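Urska Witness Support
Going to court as a witness: frequently asked questions
Page last updated 10/12/25

These answers are for adults who have been asked to give evidence in a criminal matter at Gondon Courthouse. They are general information and not legal advice. If your summons says something different from this page, follow the summons.

I have received a summons. Do I have to go?

Yes. A summons is an order of the court. If you ignore it, a warrant can be issued for your arrest. If you are ill, overseas or caring for someone on the day, ring the person named on the summons straight away and ask what they need from you. A medical certificate helps, but it doesn't excuse you until someone has confirmed that it does.

Can Urska get me out of giving evidence?

No. We don't act for either side and we can't speak to the magistrate or judge for you. We can explain what happens, show you a courtroom beforehand and sit with you while you wait.

Who will I be dealing with?

Nadiia Tkachuk takes most first calls and sets up the visits. Fedir Nazarenko is at the courthouse on sitting days. If the matter is in the higher court, Naledi Van Wyk will usually be your contact.

Can I see the courtroom before the day?

Yes, and we suggest you do. A visit takes less than an hour. You can stand in the witness box, try the microphone and find out where everyone sits. Bookings for January open now and fill early, as there are fewer sitting days and the rooms are easier to get.
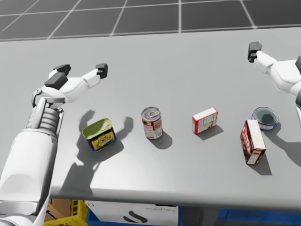
Open robot hand with dark grey fingertip pads, reaching over a table.

Where do I go when I arrive?

The courthouse is at 117 Malabanan Street. Allow time for the security screening, especially first thing in the morning. Pocket knives, scissors and glass bottles will be held at the desk until you leave. Once you are through, come to Room 6 on the ground floor. Defence witnesses can use our service too, and we have a second waiting room so that the two sides don't have to share.

What should I wear?

Something tidy and comfortable. You don't need a suit. Take off your hat and sunglasses before going into the courtroom. Work clothes are fine if you are coming from a shift.

What should I bring?

Your summons, photo ID, your reading glasses if you use them, any medication you will need before the evening, and something to read. Waiting is the longest part of the day for most people. Don't bring notes into the witness box unless the lawyer who called you has said you may.

Can I read my police statement again first?

Usually. Ask the police officer in charge or the prosecutor for a copy before the day. If you find a mistake in it, tell them as soon as you notice. Don't write on the copy.

What happens when I am called?

A court officer will come for you and take you to the witness box. You will be asked to take an oath or make an affirmation. Both have the same legal weight and you don't have to explain your choice. The lawyer who called you asks questions first. The lawyer for the other side goes next - this is cross-examination. The first lawyer may then ask a few more questions to clear things up.

What if I am asked to show a size or a distance?
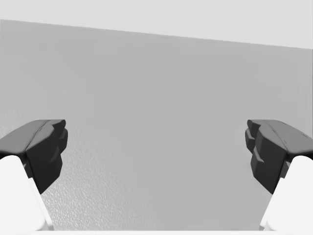

Lawyers often ask how far apart two people were standing, or how big something was. Hold up your hands by all means, then say the measurement out loud, as the recording only picks up sound. Two fingertips facing each other across a wide gap, like the pair of gripper fingers on this page, will mean one thing to the person in front of you and nothing at all in a transcript. You can compare with something in the courtroom if that is easier: "from me to the end of that bench" is a perfectly good answer. If you can't judge the distance, say so.

What if I don't understand a question?

Ask for it to be repeated or put another way. You can do this as often as you need. If a lawyer asks two things at once, say that you heard two questions and ask which one to answer.

What if I can't remember?

Say "I don't remember". It is a proper answer if it is true. Don't fill the gap with what probably happened, and don't borrow what someone else has told you since.

Will the accused be in the room?

In most cases, yes. In some matters you may be able to give evidence by video link from another room, or with a screen placed so that you don't have to look at the accused. The decision belongs to the court and the request should be made well ahead. Speak to the prosecutor, or to us and we will tell you who to ask.
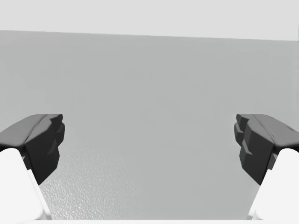 If the link is approved, a court officer will be with you in the remote room. You will see the person asking the questions on a monitor. There is sometimes a short delay, so wait until each question has finished before you answer. If the sound drops out, say so at once and the matter will be paused until it is fixed.

What is the difference between what I saw and what I think?
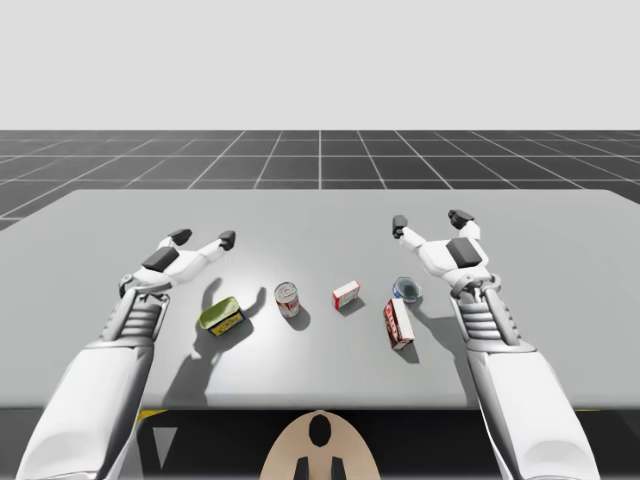 The court wants what you saw, heard, smelled or felt. It doesn't, as a rule, want your conclusions. A witness who says "he was drunk" will be asked what they noticed: was he unsteady, was he slurring? You can practise on any picture. For the one here you might say there were two white robot arms, one on each side of a light grey table, and five small objects roughly in a row between them. Saying what the arms were going to do next would be a guess. Keep the same habit in the witness box and cross-examination is easier to get through.

Can I talk to other witnesses?

You can say hello and talk about the weather. Don't talk about the case or your evidence until the whole matter is over, including after you have finished in the witness box. The same goes for posting online. If anyone presses you to change what you are going to say, tell a court officer or the police immediately.

I need an interpreter. Who pays?

You don't. For prosecution witnesses, the prosecution books and pays for the interpreter. Let them know your language and dialect as early as you can. A relative can't interpret for you in court. Tymofii Boiko can help you make this request if phone calls in English are difficult.

Can I claim my expenses?

Witnesses can claim travel, and in some cases lost wages. Ask for the form on the day and have it signed before you leave the building. Send it in within 28 days with your receipts. Late claims are sometimes paid, but you will have to give a reason in writing. Parking fines are not covered.

Can I stay and watch after I have given evidence?

Only once the judge or magistrate has excused you, and only if the court is open to the public. Check with the court officer first.

How do I find out the result?

Ask the officer in charge of the case. We can look up the result for you if it was given in open court, but we can't tell you the reasons for a verdict. Juries don't give any.

Is the service free?

Yes. Urska is funded by the Grunska Foundation and there is no charge for any witness or their support person. Complaints about our service go to the manager, Polyxeni Bakalis, by letter or email. Complaints about police or lawyers need to go elsewhere, and the front desk in Room 6 keeps a sheet with the right addresses.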